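Potico Compares Two Grippers on Kitchen Work

2 Jan 2022

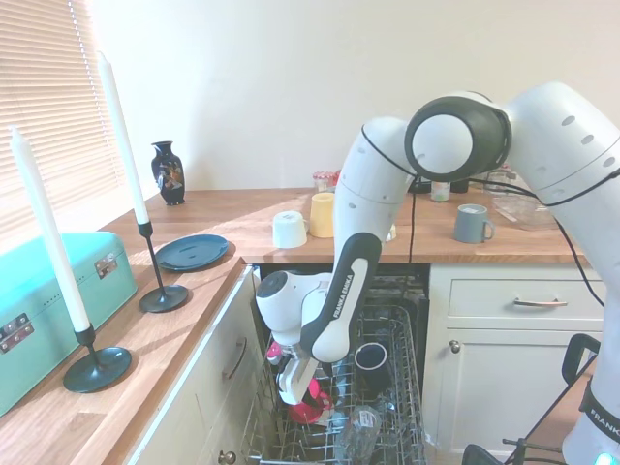
Potico has put out the first results from its kitchen trials, which compare two grippers on everyday loading and unloading jobs. Both were run on the same Franka Emika arm with the same controller, so the only part that changed between rounds was the hand.

The first gripper is the standard parallel type with hard fingers. The second, made by Neagu, uses softer finger pads and closes more slowly. Each was given the same set of cups, bottles and small plastic items and asked to move them between a counter and a dishwasher rack.

The hard fingers were faster and did better with mugs, which they could take by the rim. They had more trouble with light plastic pieces, which tended to tip or slide along the wires before the grip was firm. The Neagu pads held those pieces well but were too thick to fit between items standing close together – a common problem in a full rack.

Potico said the rack itself was harder to deal with than the dishes. Thin wire is difficult for depth cameras to pick up, and the arm has to reach in low without touching the counter above. The team tried 4 camera positions before settling on a fixed view of the whole work area. A camera mounted on the wrist gave a closer look but lost sight of the item once the fingers were near it.

The controller software comes from Poltell and was first set up for the project in August. It slows the arm when it meets more force than expected, and Potico said this setting needed more adjusting than any other. Set too low, the arm stopped every time a cup brushed a wire.

Neagu is now working on a thinner version of its pads, to be tested on the same items. Potico also plans to add a second controller, from Drotar, to the comparison. The full log covers 1929 grasp attempts and will be posted on the project page along with the settings used in each round. Neither gripper has been picked for the next stage.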